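School News > Athletics > Dance Team

Search this site Enter keywords Go

Dance team places second at regional meet

The Timuvari High School dance team took second place in the Jazz division at Monday's regional meet in the Lestier gym. The team scored 92 out of a possible 100, its best mark of the season, and moves on to the state meet.

Captain Olga Moreira said the group changed the last part of the routine the week before and was still learning it on the bus.

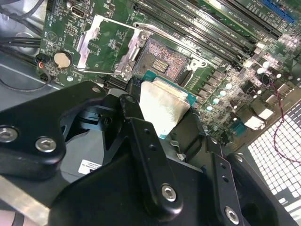
Coach Leonilde Bettencourt took over the team in July. She added a morning practice and asked Oleksandra Yurchenko, a former dancer at the school, to help with turns and leaps. Judges gave the team high marks for timing and took points off for spacing in the opening section.

"We knew about the spacing," Bettencourt said. "The floor at Lestier is wider than ours. We'll tape out the full size in the cafeteria and run it there."
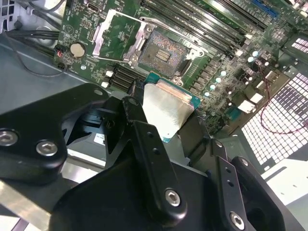 Sophomore Florêncio Cunha also competed in the solo category and finished just outside the medals. His older brother Tomás danced for the school and edited the music for this year's team routine.

Practices for state will be held after school in the cafeteria, starting at 3:30. Families are welcome to watch the last one before the team leaves. 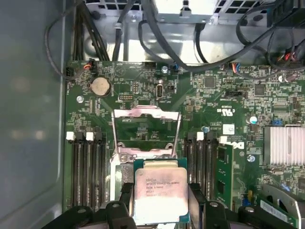
Permission slips and travel forms go to Coach Bettencourt. Dancers need their black team jacket and both pairs of shoes for the trip. Bus times will be posted outside the main office.

Contact the Athletics Office | © Timuvari High School | Back to top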